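Getting the adjustable dumbbells back into use

12/01/2023

I bought a pair of adjustable dumbbells a few years ago and used them regularly for one winter. After that they moved from the bedroom to the hall closet, and from the hall closet to the bottom shelf in the garage, where they stayed until last month. In November my physical therapist, Heather McPhee, gave me a sheet of shoulder exercises and told me to start light and add weight in small steps. Fixed dumbbells would mean buying a whole row of them. I already owned something that could be changed in small steps, so I went and got the box out of the garage.

The set is the plain old kind. There is a bar with a thread at each end, a stack of iron plates with a hole in the middle, and a collar that screws down against the plates to hold them. There is no dial and no cradle. It takes longer to change the weight than on the newer ones, but there is very little on it that can break, and the parts are easy to get at when they need cleaning.

They did need cleaning. The garage is not heated and the box had been sitting against the outside wall. I did the whole job over two evenings on the white table in the back room, with a tray beside me for the small parts. The tray matters more than you would think. The first time I ever took these apart, a collar rolled under the radiator and I spent longer looking for it than I had spent on the weights.

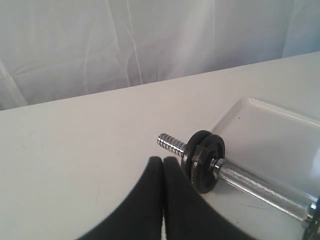

The first step was to take everything off and sort it by size. Some of my plates came wrapped in clear packing tape when they were new, and I never got all of it off. Old tape goes brittle on top and stays gummy underneath. I tried peeling it dry and it came away in pieces the size of a fingernail. My neighbor Adel Nasr suggested a hair dryer, and that worked much better. Half a minute on low, then pull slowly, keeping the strip flat against itself. What was left of the glue came off with cooking oil on a paper towel, followed by dish soap and water. I don't use a scraper on painted plates anymore. I took a chip out of one that way, and the bare spot rusted within a month.

Drying is the part I used to skip. Iron plates hold water in the center hole and under the rim, and if you stack them damp you will find an orange ring on the next one down. I stood mine on edge on an old towel overnight and turned them once before going to bed.

Next were the threads. This is the part of the dumbbell I had neglected most. Dust and hand grease work their way down between the ridges, and then the collar starts to feel stiff. When it feels stiff, it is easy to think it is tight. I had that happen once, in that first winter. The collar felt snug, I lifted, and I could hear the plates shifting. I put it down and found I could turn the collar another full turn by hand once I backed it off and started over.

An old toothbrush is the right tool. I brushed around the bar following the thread, wiped it with a rag, and went over it again. Then one drop of light oil at each end, spread with a fingertip, and the rest wiped off. Too much oil picks up dust and you are back where you started. It also gets on your hands, and a heavy thing with a slick grip is not something I want above my face.

I checked the inside of each collar too. Mine had rubber rings in them originally. One had gone hard and split, and another was missing completely. Mirjam Kälin, who I used to row with, told me that any rubber washer of the right diameter will do the job, and I found a bag of them at Hultby, the hardware store by the bridge. The bag had 13 in it, so I am set for a long time. With a new ring in place the collar bites properly and doesn't back itself off while I'm lifting. 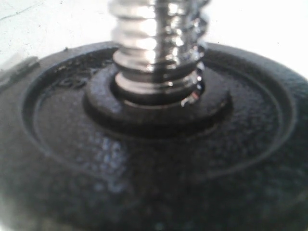

A bit of play between the hole in the plate and the bar is normal. The plates have to slide on without a fight, so the hole is made a little wide. What stops the rattle is the collar pressing the plates together, and for that they need to sit flat against each other. On mine the middle of the plate stands up higher than the area around it, so that is where I make sure nothing is stuck. A crumb of old glue or a flake of paint there is enough to leave the plate tilted. I ran my thumb around each one before it went back on.

The order also makes a difference. Large plates go on first, toward the hand, and smaller ones outside them. I match both ends before I tighten either one. It sounds obvious, but I have picked up a dumbbell with an extra plate on one side, and the wrist notices right away.

I also weighed the plates on the kitchen scale, mostly out of curiosity. Two of the small ones, which are stamped the same, came out at 493 and 517 grams. I don't think that is a problem at the weights I am using. I did put the lighter one with a slightly heavy partner so the ends come out close, and I marked the pairs on the back with a paint pen so I don't have to do it again.

As for storage, they are not going back to the garage. I cleared the low shelf in the back room and put down a piece of rubber mat that was left over from under the washing machine. The plates lie flat in two stacks, and the collars have their own jar. I leave one dumbbell made up at the weight I'm on that week. If I had to assemble it each morning I know I would find a reason not to.

The exercises themselves are dull. There are five, they take less time than making coffee and drinking it, and I do them before breakfast – on most days, anyway. I have gone up one small pair of plates since I started. Heather wants me to stay there until the new year and then come in so she can look at the left side again.

I still have to do something about the box. It is mostly tape at this point, and one of the long bars from the same set is in it, along with a wrench that doesn't fit anything I own.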